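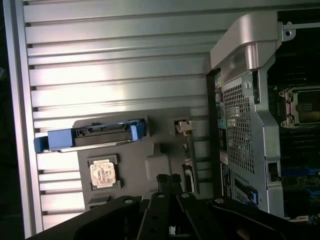 What order should the parts come out of an old tower PC, and where should they go?

Memory first, then expansion cards, then hard drives, then the cooler and processor. Each part goes straight into its own place on a parts tray, and the tray stays beside the case until the job is finished.

The notes below apply to a desktop tower stripped for cleaning, for a change of board, or for spares. They assume a bench or a cleared table, a cross-head screwdriver, an anti-static wrist strap and decent light.

Before opening the case

Shut the machine down, switch off at the wall and pull the mains lead. Hold the power button in for 4 seconds to discharge what is left in the supply. Disconnect the monitor, network and USB leads. Lay the tower on its side with the removable panel uppermost. Clip the wrist strap to bare, unpainted metal on the chassis.

Parts trays

A tray with shaped recesses is better than a flat dish. Cards and drives should stand upright in slots, where they take up less room and the contacts touch nothing. A processor should lie flat in a square recess, printed side up, with clearance at the corners for fingertips. Moulded grey or black plastic is common, but check that it is sold as static-safe, as ordinary plastic food boxes are not suitable for bare boards.

The Bråten tray is deep enough for a full-size drive. The Namo is cheaper and shallower, and drives tend to lean in it. For occasional work, a block of dense anti-static foam with slits cut by a sharp knife does the same job.

Memory

Press the latches at the ends of the slot outwards. On some boards only one end opens. Lift the module straight up by its short edges, keeping skin and tools off the gold contacts. Note which slots were filled before removing anything, as boards with several slots expect pairs in particular positions.

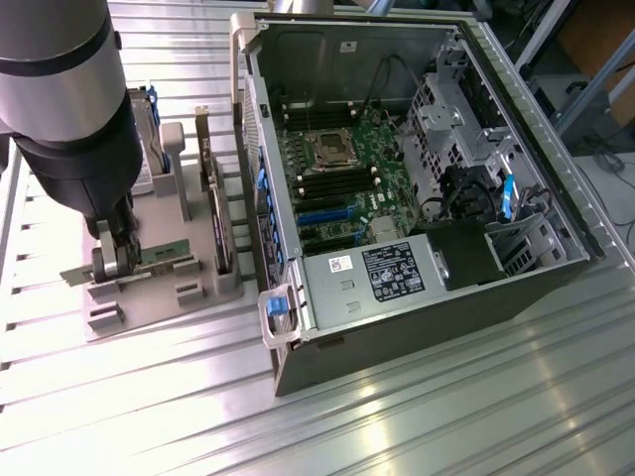
Modules that are going back into the same machine can wait on the tray for an hour or two. If they will be out overnight, put each one in an anti-static bag and write the slot number on the bag in pencil.

Expansion cards

Remove the bracket screw or open the plastic retention tab at the rear of the case. Release the catch at the end of the slot, where there is one, and draw the card out evenly. Rocking it from end to end strains the slot. Hold the card by the bracket and the opposite edge.

Hard drives

Unplug the data lead, then the power lead. Drives in plastic carriers slide out once the tabs are squeezed. Keep carriers with the drives they came from. Screw lengths vary between makers and a long screw in the wrong hole can damage a drive.

Processor

Warm the machine for a few minutes before shutdown if the cooler is likely to be stuck. Twist the cooler gently before lifting. Open the lever and frame, and take the chip up vertically by two opposite edges. With the socket empty, fit the plastic cover if you still have it. Bent pins are rarely worth repairing on a cheap board.

Cleaning and storage

Use a soft brush and short bursts of air, holding fan blades still. Wipe old thermal paste off with isopropyl alcohol on a lint-free cloth. Store bagged parts in a dry cupboard. Leif Solberg's parts list for the Kemthorpe towers, revised in November, gives screw sizes by position and is worth printing.

Refit in reverse order. Leave the side panel off until the machine has started once and the memory total reads correctly, then switch off, unplug and close up.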